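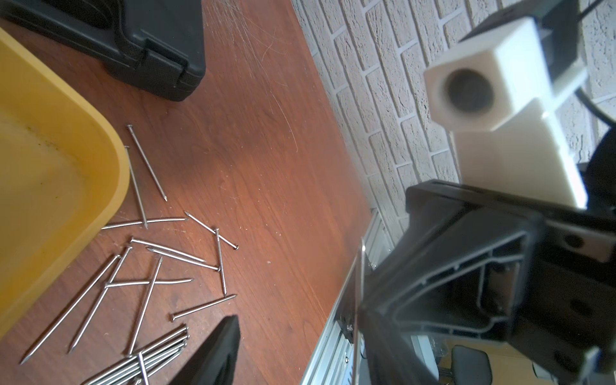
Can any machine sort loose hardware yet, or do I keep doing it?

Posted in Automation & Robots by Sirkari

I run a one-bench woodshop and my least favorite chore is picking up nails. A box tips over, or I empty my apron at 6 p.m., and there they are, all over the table, and I spend the next stretch of my life putting them back in a tray one pinch at a time. I do own a magnet. The magnet picks up everything in one furry lump and then I have a furry lump to sort.

My sister's kitchen has a machine that mops. My phone can tell me what kind of fern I'm looking at. It seems reasonable to ask whether there is something I could buy, or bolt together, that will take nails off a tabletop and put them in a tray, preferably facing the same way. I have a budget of $400, and I can read a wiring diagram if nobody is watching.

I'm not after a lecture about putting the lid back on the box. I have had that one at home.

havden_shop
3 replies to this thread, member since December

Short version: people are getting arms to do it, but you will not enjoy the speed, and $400 gets you the part that disappoints you.

Longer version. Nails are a mean object. They're thin, so the fingers have to come down almost to the table to get hold of one, and the table is exactly what you don't want the fingers to hit. They're shiny, so a camera sees a glare stripe where you see a nail. And they cross over each other. You reach for the one on top and it brings two friends, or it rolls off and lies down alongside the edge of the tray, where a gripper can't get a finger in behind it.

I tried this myself two winters ago with a hobby arm and 300 finish nails. By the time I gave up, it had moved 243. That sounds fine until I tell you it ran all evening and I stood next to it the whole time, nudging nails into better positions like a parent at a piano recital. The ones it left were all in bundles, side by side. It would close on the bundle, think it had one, and lift nothing.

What does work on a budget:

Let it dump them in the tray any old way. Lining them up is a second job and a harder one.

Use a shallow tray with a wide opening. A tall rim just gives the arm something to knock into.

Spread the pile by hand first. Yes, this is half the chore. I know.

Put something slightly soft under the nails, so the fingertips can press down a little without complaining.

If you have two arms, one can hold the tray still while the other works. If you have two arms of the human kind, you can be finished before the software has loaded. 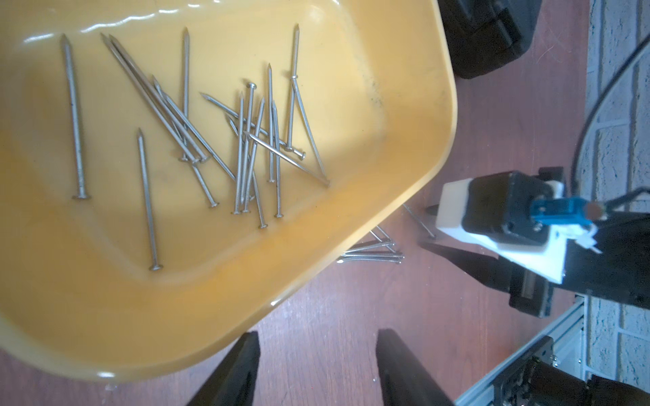
Kinine disagrees with most of that and says the hobby arm was the trouble all along: grippers with thin, flat fingertips do much better on small hardware, and the newer way of teaching an arm, where you steer it through the job over and over and let it copy you, copes with crossed nails far better than anything you'd program by hand. The catch, by the same account, is how many times "over and over" means. Kinine's log for a similar job with wood screws stood at 1138 tries, and the arm still got stuck when two screws lay flat against each other.

Tokgoz_tools
First post

just buy a magnetic tray and sweep them in with your arm. why does it need a robot

Sirkari
Original poster

Thank you all. I have a magnetic tray, see above re: furry lump.

I think I'll wait a few years on the arm and put the $400 toward a better vise. If anybody has a link to those thin fingertips, though, please post it. I'd like to look at them.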